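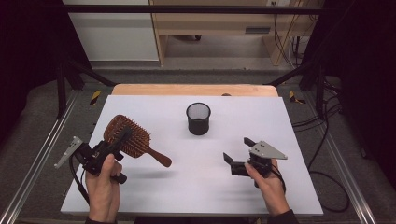 I've been trying to grow my hair out since last May and the breakage at the ends is making me nuts. My stylist at Greka told me to quit the plastic vent brush and go with wooden bristles, so now it's a wooden paddle brush like the one in the pic, long handle, cushioned head, the whole deal. It feels great on my scalp but my ends still look like straw! Do I need more time, or is wood just not right for thick wavy hair?

Posted by curlyish_effie, April 14, 2023
5 replies

mudpie403
Are you brushing it dry? Wavy hair hates that. I only brush in the shower with a ton of conditioner in, then leave it alone until the next wash.

tosh_e
Gotta disagree with mudpie. Wet hair stretches and snaps, and my sister lost a good chunk of length that way. Dry, start at the bottom, work up slowly. Wooden pins are fine for that, they just won't do much for knots underneath. For those I use my fingers first.

mudpie403
It's different with conditioner in, though. I didn't say rip through it soaking wet. I've done it this way since 2000 and my hair is down to my waist.

Plumline
Nobody has asked about a trim?? If the ends are already split, no brush is going to glue them back together. Take off an inch and then see how the wood one does. Also don't ever soak it, the cushion on mine filled up with water and smelled like a pond.

curlyish_effie
Ugh, Plumline, I knew somebody was going to say trim. I've been dodging it because I'm so close to my shoulders (finally!). OK, I'll book one. I've been brushing dry, mostly from the top down, so that's probably half my problem. Going to try tosh's way for a couple of weeks and then maybe the conditioner thing. Does anybody oil the wood or is that overkill?

tosh_e
Overkill. Pull the hair out, wipe it with a damp cloth, done.

Share (5)
Contact us | © Plerkell Hair Boards | Back to top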